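Game Worlds and Their Creatures: notes for week 3

Hi all, these are my notes from Monday, a bit tidied up. I talked too fast at the end, so the bit on mounts is longer here than it was in class.

We're still on Trondska, the second game in the Buneo series, and we're still on the animals (I know, I know, we'll get to the combat system).

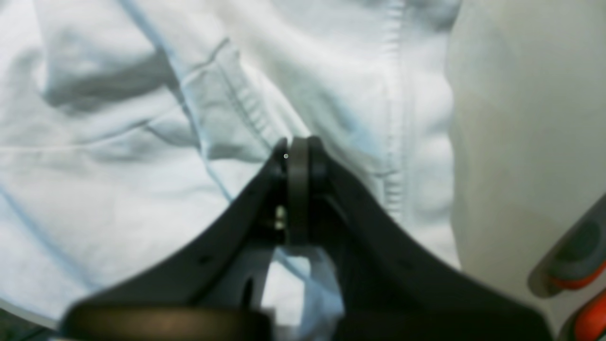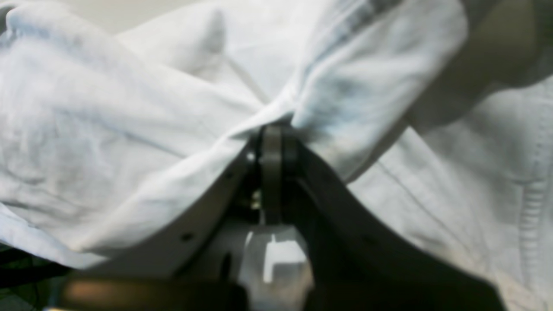
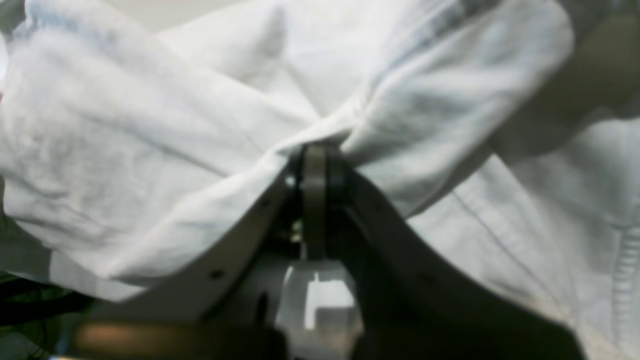
So, the bilalden. It's the shaggy goat-thing you meet outside Chisholm, and for the first 2 hours it's just scenery. Then you feed one and suddenly you can ride it! I love how quietly the game does this. There's no pop-up, and the only hint is a farmer who grumbles that his herd "carries better than it listens."

Things I'd like you to notice when you play:

It's slow on roads and fast on rock. Most players try it on a road first, decide it's useless and walk off.

It has a mood. Feed it 3 times in a row and it stops obeying until you've slept (this one caught me out badly on my first run).

It can't swim, but it will wade, and the river crossing near Chisholm is built around that.

Compare this with the first game, where your mount was basically a faster pair of boots. What changes when the animal can say no?

For next time: play up to level 30, or 40 if you're enjoying yourself, and write me a page on one creature that isn't the bilalden. Bosses count. Bring your save file too, we'll be looking at the mountain pass together.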